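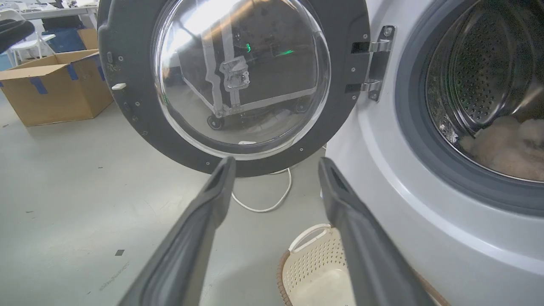 Hard water costs the average household very little in any one week, and for that reason most people ignore it. The village of Hunness sits on chalk, and everything that comes out of its taps carries dissolved calcium. Kettles fur up in a fortnight. Shower heads spray sideways. The larger costs build up in places that are harder to get at. Open the door of a front-loading washing machine and you see a thick dark ring with a row of small screws set around it, and none of the scale, which forms on the heating element behind the drum.

I moved to Hunness in October, from a town with soft water, and for the first month I thought the soap was faulty. It would not lather. Towels dried stiff as card. The neighbours were used to it and kept a bottle of white vinegar by the sink, as their parents had done.

Hardness is measured in several ways, which does not help anyone trying to read a water report. Suppliers here quote it in degrees Clark. Ours comes out at 23, well into the range described as very hard. Allovus, 16 miles west and over the edge of the chalk, has water so soft that the old wool mills were built there for it. People in Allovus use half the washing powder and complain that their tea tastes thin.
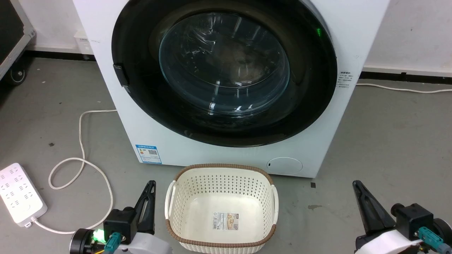
The dosing chart on the back of a detergent packet has a column for each type of water, and it is worth reading. Too little powder in a hard area leaves clothes grey. Too much leaves a residue in the drawer and the door seal. Powder generally copes better than liquid, as it is more likely to include a water softening agent.

Then there is the question of whether to treat the whole house. Krasniqi, the plumbing firm that does most of the work in the village, fits softeners that use salt and need a drain. Plalter sells a smaller unit that clips around the pipe and costs £49. I tried one for the winter and could find no difference in the kettle – others in the street say they are pleased with theirs.

A salt softener needs space near the stopcock, and a separate tap is usually left unsoftened for drinking. Ours went under the stairs. The salt comes in blocks, and we get through 27 in a year. The towels are softer, and the vinegar has gone back in the cupboard with the pickling jars.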